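About Polon

February
By Habibur Khan

Polon makes printed and textured surface panels, the kind you put on walls and floors when you want the look of plaster or stone and you don't have the weeks (or the floor joists) for the real thing. We sell to small theaters, shop fitters, model makers, museums, people building sets in their garages and a growing number of people doing up a hallway. There are 14 of us now, all in the same building at 1347 on the old mill road, and if you come in by the side door you walk straight into the sample room, so please do come in by the side door!

I started out as a plasterer. I loved the work and my knees did not. The part I always liked best was the last coat, when you stop fighting the wall and start playing with it, dragging the color sideways with a wide blade and seeing what shows through from underneath. You can get a lifetime of looking out of a wall like that. What you can't do is pick it up and move it next door, and I was forever being asked to. A theater would want a courtyard for two weeks and then want it again the following spring, and it would be lying in a dumpster by then.

So the first Polon panels were my own plaster walls, photographed in raking light, one small patch at a time, and printed on the best board I could afford. They were pretty bad. The joins showed, and the reds came out pink. But one customer took the lot for a stage set and called me up afterward to ask what else I had, and I have been happily answering that question ever since.

We have two main families of panel these days. Geltach is the wall range, and it's all about rough plaster and stucco looks. Stellon is the floor range, and that's where the stones and marbles live. There are 30 finishes across the two, and I could talk about any of them for longer than you would like, but the ones people ask for most are still a brick red from the Geltach side and a charcoal with pale veins from the Stellon side. Put them together and they do something I never get tired of. The red goes warm and deep, the gray settles down under it, and anything you set on the floor stands out nicely.

The red took us the longest. A flat red wall looks like paint, and paint is fine, but it isn't what we're after. We begin with a deep base and then work a darker maroon over it in streaks that run sideways, with speckles smeared along in the same direction, so your eye reads it as something a person did with a tool. If the speckles are too even it looks like carpet. If they're too big it looks like rust. We have a whole drawer of nearly-right reds, and I won't let anyone throw them away, because every so often a customer falls in love with one.
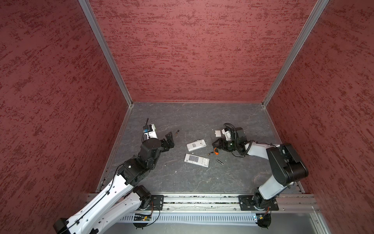
One thing we always tell people who are planning a three-sided space is to use the same finish on all three walls. It's tempting to mix, and sometimes it works, but a single texture going right around gives you a proper room, even at a very small size. Then you can let the floor be the thing that changes. A dark floor with faint white veining is very forgiving of small bits and pieces scattered across it, and it keeps the red from taking over.

Corners are the other thing we get asked about, every single day. You can miter the boards if you're patient and have a good saw. Most of our customers go for a plain aluminum post instead, and I've come around to it completely. I used to think bare metal next to a plaster look would spoil it, and I was wrong! A straight silver line where two rough walls meet looks crisp and tidy, and it protects the edges, which are the first part of any board to get knocked. A thin metal trim around the floor does the same job lower down. We don't make either of them ourselves, but we'll happily tell you what thickness to ask for.

A lot of what we know about stone came from Nanayakkara, the little stone yard across the road. They let us borrow offcuts for the afternoon, and we carry them back over in a wheelbarrow before closing. The first Stellon panels were all made that way. Veins are hard, by the way. Real ones wander and fade and come back thinner somewhere else, and the temptation when you're drawing or editing them is to make them much too bold. Our charcoal went through a stage where it looked like a lightning storm. We kept taking white out until it went quiet, and then took out a little more.

We still work in small batches. The minimum order is one panel, and it's going to stay that way, because my favorite customers are often the ones building something the size of a table. We've done very large jobs too (one museum took around 300 panels for a single exhibit, and we had them stacked in the kitchen, the hall and my office, so lunch was eaten in the parking lot for a while). The big orders pay for the new finishes and the small ones give us the ideas.

If you're choosing a finish, ask for samples and live with them a few days. Stand them up if they're going on a wall and lay them flat if they're going on a floor, because texture looks very different when the light skims across it. Look at them in the morning and again under whatever lamps you'll really be using. Cool white light pulls our reds toward brown, and warm light brings the maroon up, and you may find you prefer the one you didn't expect to. Samples are free and we don't want them back. Several people have told us they use theirs as coasters.

The sample room is open from nine until four, and there's tea. Bring a drawing if you have one, or just the rough measurements on the back of an envelope. I'm usually at the long bench by the window with a scraper in my hand, trying to get a green plaster to behave.

Recent from the workshop
Cutting Geltach board without chipping the face
Which way should the streaks run?
Stellon floors for models and miniatures
A morning at the Nanayakkara yard
Caring for dark panels: dust, fingerprints and tape marks
Ordering samples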